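Section 5. Clearing Mixed Items From a Table

5.1 Purpose of this section

This section applies to operators of the Garby table-clearing program. It covers the set-up and supervision of a run in which the arm picks up household items of different shapes and places them in, or takes them out of, a bowl. Operators who have completed only the single-item exercises in Section 4 should read all of the notes before they begin.

Clearing a table remains a difficult chore for a machine. A person does it while talking on the telephone. The current release of Garby can handle boxed snacks with fair reliability, cans with somewhat less, and pens and peelers only under supervision. Operators should set their expectations, and those of any visitors, accordingly.

5.2 Preparing the table

1. Wipe the tabletop and allow it to dry fully.

2. Place the bowl on the side nearest the working arm. A wide, shallow bowl is preferred.

3. Set out the remaining items with open space between them. Small items may go toward the back.

4. Leave closed cans closed. The program has no routine for pull-tab lids.

5. Confirm that the arm is in its rest position before enabling motion. 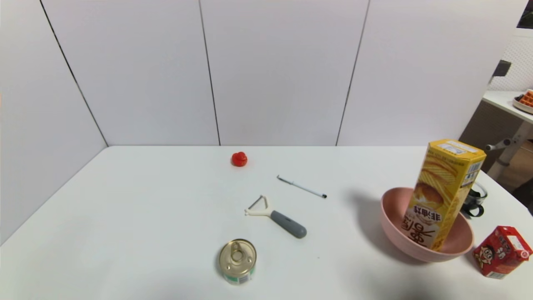
Figure 5-1. Mixed items on the table, with a snack box standing in the bowl.

NOTE: A tall box in a shallow bowl may lean. A slight lean is acceptable. If the box falls when the table is touched lightly, choose a shorter one.

CAUTION: Blades count as sharp items even when they are small. Keep hands away from the peeler while motion is enabled, and do not reach across the table to straighten it.

5.3 Gripping a box

1. Select "Box" from the item menu. Do not select "Carton," which uses a lower grip force intended for drinks.

2. Start the approach. The arm will stop 2 inches short of the box and wait for confirmation.

3. Check the wrist view on the monitor, then confirm.

4. Allow the fingers to close. Do not adjust the grip force during closing.

5. When the grip indicator is steady, inspect the box in the wrist view. Look for crushed corners or a face that has begun to bow inward.
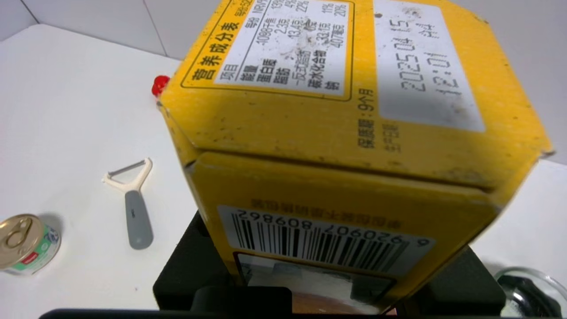
Figure 5-2. Wrist view of a held box, nutrition label and date sticker facing the camera.

NOTE: Printed labels often fill much of the wrist view at this stage. Garby does not read them. Sites that wish to sort food by date must still assign a person to the task – the sticker in Figure 5-2 is legible to an operator and means nothing to the program.

NOTE: Boxes that have been used for many runs pick up scuffs and dark specks. These do not affect the grip. Softened corners do, and a box in that state should be replaced.

5.4 Moving the box at the bowl

The bowl rim is where most failed runs end. A corner catches, the bowl slides, and the operator must stop the arm. The steps below apply both to placing a box and to lifting one out.

1. Reduce arm speed to the "Near" setting before the box reaches the rim.

2. Watch the lowest corner of the box on the head view. The wrist view is of little use here, as the box itself may block it.

3. When placing, lower the box until a corner is inside the bowl, pause, and then continue. When lifting, raise the box clear of the rim before any sideways motion.

4. Open the fingers only when the box is supported. Withdraw the arm along the same path by which it entered.

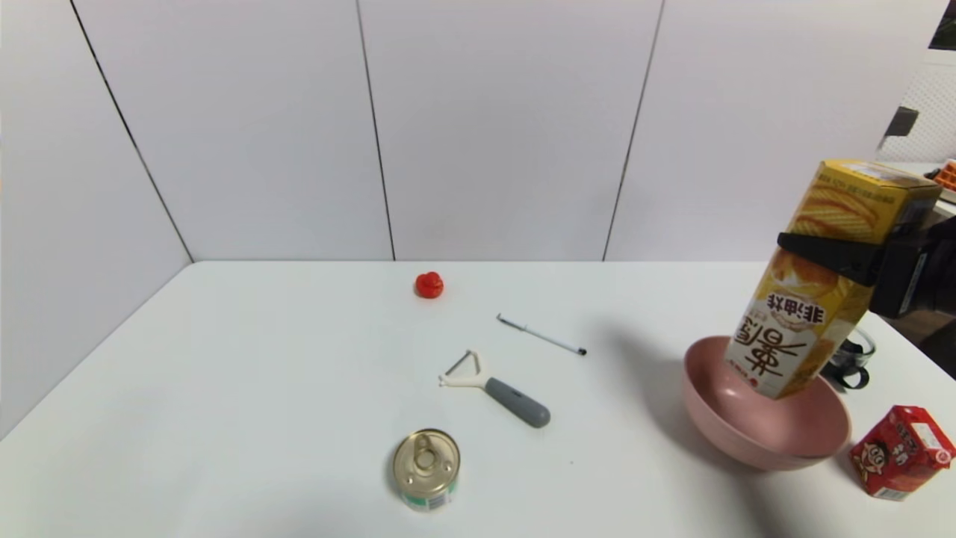 Figure 5-3. Box held upright in the gripper, bottom corner within the bowl.

CAUTION: Keep glassware away from the arm's return path. If a glass or mug stands behind the bowl, confirm its clearance on the head view before the arm withdraws.

5.5 If the run stops

If message 2100 appears, the arm has met resistance that it did not expect. Do not press Resume. Support the box by hand only after motion has been disabled, release the fingers from the menu, and return to Step 1 of 5.3.

Comments

Xiuying Jiang
Step 4 in 5.4 should mention that the fingers open wider than one expects. We knocked over a mug on Wednesday.

pinheiro_shopfloor
Does "Near" speed carry over to the next run, or does it reset? Ours seems to reset.

Xiuying Jiang
It resets. You have to set it each time.

D.K.
Good guide, but my kids can clear a table faster than this. When will it do the peeler without someone standing there?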